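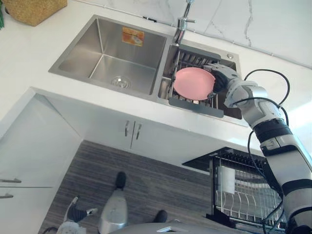 Where Do the Dishes Go? My Kitchen Layout Project
November
By a second-year interior design student

I picked the sink for my report because I wash dishes constantly and I have opinions (lots of them!). My question was simple: can a drying rack sit over a sink without getting in your way? I kept a log for six weeks and wrote down 884 items, mostly plates and cups.

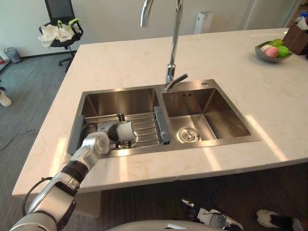 Basin size mattered way more than I'd guessed. I'd been treating a double sink as two equal halves, but with the roll-up rack across the larger left basin, the right one stays open for washing. Cups did fine on the rods, as long as I set them down near the middle.

I also tried moving everything to a counter rack for 14 days, and I missed my old setup right away.

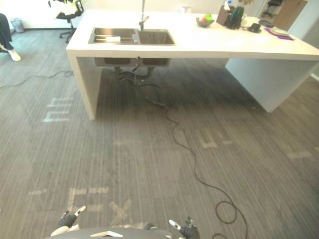

Rønning read my draft and wrote back that I was ignoring the rest of the island, and that counter space fills up with fruit and tissues long before dishes get there. Fair point! I added a section on storage and reworked my floor plan, which I call Trullik.

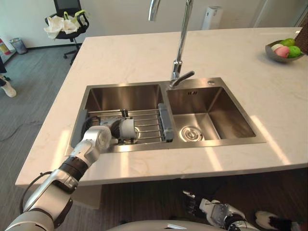 What I'd Change

I'd log pots separately, and I'd test a single-basin sink too (my plan for next term).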